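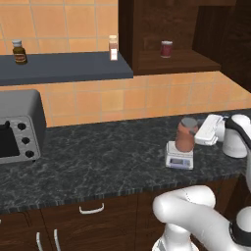

Figure 9. Kitchen simulation, counter view with the scale and the gray-lidded container.

Section 4: Running the Kitchen Demo on Open Day

Use this section when visitors come to the Evley building. It assumes the Indulero software is already installed on the demo computer.

Before visitors arrive

1. Turn on the demo computer and the wall display. Log in as "visitor."
2. Open Indulero and choose Scenes > Kitchen > Counter.
3. Wait for the status line to read Ready. On a cold start, the textures can take a while to load.
4. Set the display speed to 100 percent.
5. Check that the gripper is open and level with the container on the scale. If it is somewhere else, press Home and wait for the arm to stop.
6. Set the step limit to 2000. The run ends by itself when it reaches the limit.

Note: Do not load the Kwok scene for groups. It has no visitor menu.

During the demo

7. Point out the scale and the container first, then the arm.
8. Press Start. Let the first run finish before you take questions.
9. Press Reset between runs. The objects go back to their starting places.
10. To let a visitor drive, switch Control to Manual and set Speed Cap to 50. Hand over the controller after the cap shows on screen.

Caution: Manual mode has no collision stop. If a visitor pushes the arm into the counter or the cabinet, the simulation may freeze. Press Reset. If that does not help, close the scene and repeat steps 2 to 6.

Note: Visitors under 9 need an adult with them at the controller.

After the last group

11. Switch Control back to Auto.
12. Save the run log to the Nindham folder.
13. Close Indulero and turn off the wall display.

Report display faults to Recep Dursun. Questions about group bookings go to Clementina Neves at the front desk.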